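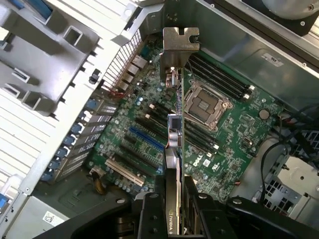

I have been handed the job of writing the rules for our bench, on the grounds that I complained the loudest about not having any. Let that be a lesson to somebody.

The cell at Estdale takes in old office workstations and puts graphics cards into them and takes graphics cards out of them, and until February the entire body of written policy on how the arm should do this was a sticky note reading "GENTLY." It had served us for longer than I'd like to admit. Then we lost a slot latch and two boards in one week, and a memo came down asking what our standard practice was. I sent a photo of the sticky note. The memo that came back was shorter.

So I wrote a draft. It's four pages, most of it is dull, and I'm putting the parts I still believe in here so that I can find them when the official version gets lost on the Flolmont drive.

Rule one is about what the fingers may touch. Shroud and bracket, fine. Fan blades, never. Bare board edge, only if there is no other way to hold the card, and then with a lower force limit. The gold contacts are off limits to fingers of every kind, including mine. You would think this didn't need writing down. I have a box of cards under my desk that says otherwise.

Rule two is power. Cord out of the wall, then press the power button and hold it, then wait 90 seconds before anything goes inside the case. The arm doesn't mind waiting. The people do, and the first version of this rule said five minutes, and every single person ignored it. A rule that gets followed at 90 seconds beats one that gets laughed at for five minutes. I lost a small argument over that and I'm still right.

Rule three is the one with a number people fight about. Insertion force stops at 35 newtons on our setup. If the card hasn't seated by then, the arm backs off, lifts clear and looks again. It does not push harder. Pushing harder is what I do, at home, with my own computer, while saying words, and I've been told this is no basis for a procedure. After two failed tries it stops and calls a person over. I put "two" in the draft because three felt like begging.

Please don't copy our 35 for your own bench. It came from our fingers, our mount and a long afternoon with a force gauge and a pile of dead boards. Get your own pile of dead boards.

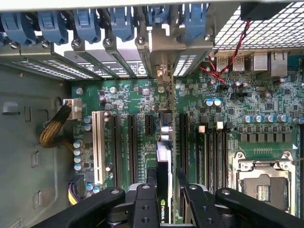 Rule four is cables, and I think it's the best thing in the document. Before the arm goes in, a person looks at where the fingers will travel and moves every loose wire out of that space. The arm is very good at knowing where the slot is and has no opinion at all about a wire bundle lying next to it. We used to trust the approach path. The approach path was planned in a nice clean model of a case with no wires in it, which is a kind of computer I have never met.

Moving a wire also means putting it back afterward. That's rule four, part b, added one day after rule four.

Rule five says the person running the cell keeps their hands out while the arm has power to its motors. Out means out. It doesn't mean "just holding this for a second." We bought a Trulik light curtain for 2699 dollars to enforce this, and within a day somebody had figured out which way to lean. So the written rule stays, and the curtain stays, and I now stand in a different spot during demos so I can see elbows.

Then there's the log. Every insertion gets a line: which case, which slot, peak force, tries, and what the person noticed. I wanted the last box to be optional. The folks at Işık, who share our spare parts and most of our bad habits, made theirs required, and theirs is the only log I've ever read for pleasure. "Latch sounded sad" is a real entry. They replaced the latch. Ours is required now too.

The plan is to go back over all of this once we hit 1000 logged cycles and see which numbers hold up. I expect the force limit to come down a little. I expect the wait to be argued over again — probably by me — and I expect rule one to grow another sentence about contacts.

The sticky note is still up, by the way. I tried to retire it and was outvoted, so it's in the draft as Appendix A.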